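Set pieces against a back five, and what I got wrong in February

Print this post | E-mail this post

21 April 2023

In February I wrote that Darar's women's side conceded from corners because they marked zonally with too few tall players. I have now gone back through the season with a proper log, and the claim doesn't hold. Correcting it takes some explaining.

The log covers 260 corners, for and against, across league and cup. For each one I recorded the delivery type (inswing, outswing, short), the zone of first contact, the number of defenders inside the six-yard box at the kick, and what happened in the next eight seconds. Eight is arbitrary. I tried six and lost several second-phase shots that clearly belonged to the corner. I tried twelve and started picking up throw-ins.

First contact is where the February post went astray. I had counted goals only, and goals are rare enough that three bad afternoons will distort anything. Counted by first contact, Darar win the near-post zone more often than any side I have logged except Adness. The keeper, Oona Saarela, stays on her line for inswingers and lets the near-post defender attack the ball. It looks passive, but it works as long as that defender has a clear run of two or three yards.

The weakness is in the next phase. Darar defend open play with a back five, and after a first clearance both wing-backs sprint out to their usual positions while the three center backs hold. That leaves a gap on each side at the corner of the six-yard box. Any ball returned quickly from the edge of the area lands in one of those gaps. The two goals at Vatgate were both of this kind, and so was the disallowed one.

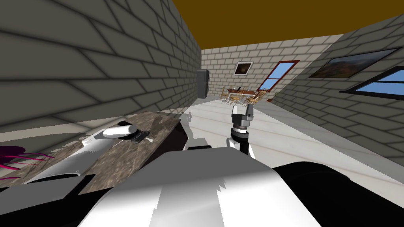
Baiba Dzene wrote in to disagree: the wing-backs are told to go, she says, and the fault is with the midfielder who should drop into the hole and arrives a second late every time. Change the wing-backs' instruction and you give up the counterattack, and the counterattack is most of what Darar have.

I accept part of that. The late midfielder is visible in nearly every second-phase shot in the log. I don't accept that the runs have to start at the first clearance. Adness play a similar shape and delay their wing-backs until the ball has left the penalty area. Their counters are slower by a stride or so, and they still score from them. The cue is simple to coach and simple to check on video, which the present arrangement isn't -- I still can't tell from the recordings what the Darar midfielder is supposed to be watching.

A note on short corners. I had been filing them as wasted possessions. Against a back five they draw out one wing-back and the nearest midfielder, so the defense is already in its second-phase shape before the cross comes in. Vatgate took five in one match and got a first contact from four. That is a small sample and I wouldn't build a plan on it, but I have stopped skipping them.

The second leg of the Ķēniņš Cup tie is the next useful test. The first leg drew 1388 people, against 598 for the same fixture last season, and the ground was loud enough that you could see defenders pointing instead of calling. Vatgate won it by a goal, so Darar have to chase. I expect the wing-backs to start even higher than usual, and I expect Vatgate to play every other corner short.

Two things I will be logging that I haven't logged before: the time from first clearance to the wing-back's first stride, and the distance between the outside center back and the nearest midfielder when the ball is returned. The second one has to be estimated from pitch markings, so treat it as good to a yard at best.

The February post stays up with a correction at the top. The corner log is a plain spreadsheet, and I'll send it to anyone who asks.

Print this post | E-mail this post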